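Tellham Weather Network – Station Support Log
Station 193: temperature reads too high on cold mornings
Posted in April by Milan Van Beek

Problem: My station at Clullow shows minimum temperatures that are warmer than at the two stations near me. It happens only on clear nights without wind. On cloudy nights we all agree well. I am worried because these values go into the winter average, and the average is used to compare with older winters.

What I have checked until now:

- Batteries replaced, no change.
- Clock of the logger is correct. The minimum comes at 6:40 in the morning, same as for the others.
- Sensor put in a bath of ice and water, as the manual page for the Drollum logger says. It was inside the tolerance.
- Radiation shield cleaned. One of the 4 screws was loose and I tightened it.
- Old data downloaded again, going back 84 days. The difference is already there in the first week.

So I think the sensor itself is good. The record at this site starts in 2000, but the sensor was moved closer to the house wall before I took over the station. I do not know if somebody made a correction for this move. In the station file I find only the word "moved", without the distance.

My question: should I correct the old values myself, or leave them and only write a note? 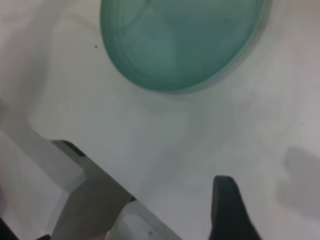 Tamara Symonenko: Please leave the raw values as they are and write the note. A stone wall gives back heat during a clear night, so your pattern fits the move very well. We had the same at Štefanec. Put a second sensor at the old place and let both run through next winter, then we can calculate the offset for each month. One number for the whole year will not be enough.

Milan Van Beek: Thank you, I will do so. The second sensor goes up on Friday. Please keep the ticket open.

Status: open, waiting for parallel data

Recent tickets
Rain gauge at Štefanec counts double in strong wind
Missing hours after clock change
How to report snow depth when the snow is drifted

Contact the support desk | © Tellham Weather Network | Back to top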